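In defense of doing chores badly

I moved to Wirkcombe in 2000, which means I have been wiping down the same kitchen counters for a good long while now, and I have come to a position I'm ready to defend in public. Most housework should be done a little bit badly, a little bit often, and then left alone.

I didn't grow up thinking this. The house I grew up in, over in Urnthorpe, had a big clean every April, and it was a miserable thing. Curtains down, rugs over the fence, everybody snapping at everybody. By supper the place smelled like lemon and resentment. And then the whole house slid slowly back downhill until the next April, when we'd all be shocked (shocked!) by the state of the baseboards.

My way is smaller. I give it 30 minutes in the evening, with the radio on, and when the time is up I stop wherever I am. Half a shelf dusted? Fine. It'll be there tomorrow. My sister-in-law thinks this is a kind of moral collapse. She was over last month and ran a finger along the top of the fridge, and I told her that if she was tall enough to see it she was tall enough to clean it.

What gets me is how much stuff we're sold on the idea that chores are a project. I once bought a thing called the Famolura, a caddy with 3 trays and a little booklet, and I spent more time putting the bottles back in their proper slots than I ever spent using them. It lives in the garage now with paint rollers in it. A decent cloth will do most of a house. Dust, crumbs, the ring where somebody put a mug down, the mystery smear on the light switch. You grab it, you wipe, you throw it in the wash with the others.

And chairs! People forget chairs. They'll polish a table until it glows and then sit down on last week's toast. I say give the back of a chair a quick once-over every time you walk past with a cloth in your hand, and you'll never have to set aside an afternoon for it.
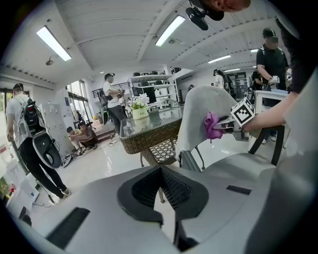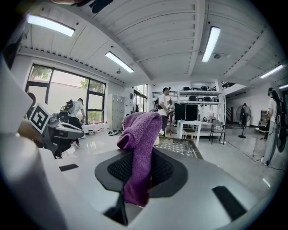

A purple cloth, and in the first one a gray chair too.

I know the argument on the other side. Some people love a deep clean – they find it calming, they put on old clothes and tie their hair up and come out the other end feeling like a new person. Good for them. I have a neighbor on Paracha Street who does her oven on her birthday, by choice, and I wouldn't dream of talking her out of it. I'd only ask that she stop telling me about it.

But for the rest of us, the big clean is mostly a way of putting things off. You look at the kitchen, you think "that needs a whole Saturday's worth," and so you do nothing at all, for weeks, and feel lousy the entire time. I'd sooner have a house that's sort of clean all year. The windows could be better, I'll admit. I've been meaning to get to the one over the sink.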